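Burkmont Rovers

Burkmont Rovers is a semi-professional soccer club based in the river town of Burkmont. The team plays its home games at Ruvley Lane, a compact and wonderfully noisy ground on the north bank, and wears green and cream. Few clubs of its size have squeezed so much drama into their league history, and the long rivalry with neighboring Cultcombe Town remains one of the great days out in the regional game.

Early years

Rovers grew out of a works team at the Halilović boatyard, whose owners paid for the first set of shirts and let the players train on a strip of grass behind the slipway. The yard team entered a local Sunday competition, won it at the second attempt and moved up to Saturday soccer the next season. Once players from outside the yard were allowed to join, the name was changed from Halilović Works to Burkmont Rovers. Older supporters still call the side "the Boatmen," and the club song keeps a verse about the slipway.

Ruvley Lane

The ground has one covered stand with 233 seats, along with open terracing on the other three sides. The river end slopes a little toward the corner flag, and visiting goalkeepers have been complaining about it for generations! Floodlights were added after the promotion season, when the league made them a condition of entry. The first game under them was a friendly against Cultcombe, which finished 4–4 after Rovers had trailed by three goals at halftime.
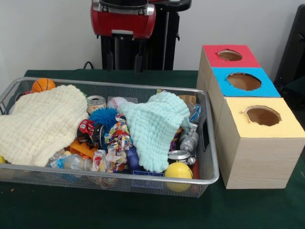
Why do Rovers play in green and cream?

The colors come from the Halilović boatyard, which painted its hulls green with a cream line above the water. An all-white away shirt was added later, and the club has kept the same pairing at home ever since it left Sunday soccer.

The promotion season

The club's finest campaign so far brought 114 goals in 40 league games, a total that still stands as the division record. Rovers played with two wide forwards and a very high defensive line, a style that produced thrilling afternoons at both ends of the field. They lost their opening three matches, then went unbeaten until spring. Promotion was sealed away at Cultcombe with a header in the last minute of stoppage time – a goal still replayed in the clubhouse before every derby.

Rivalry with Cultcombe Town

The two grounds are only a short bus ride apart, and the fixture is known locally as the Ferry Derby, after the crossing that fans used before the road bridge opened. The winners receive a brass ferry bell, which is rung from the stand after each home goal until the next meeting.

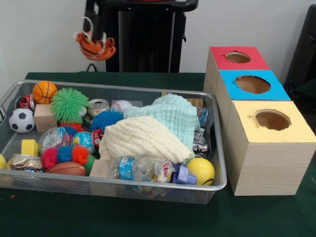 The bell has changed hands many times, and there was a marvelous spell when neither side could win at home for six seasons in a row. Cup meetings do not count toward it, although both sets of supporters have argued that they should whenever the result suited them.

Youth and women's teams

Rovers run youth sides from under-eights upward, with 130 registered players across the age groups. The women's team joined the regional league as a founding member and reached the cup semifinal in its first year. Preseason training for all teams starts in July, with an open day on the main field before the first friendly.

Page last updated 2026-10-30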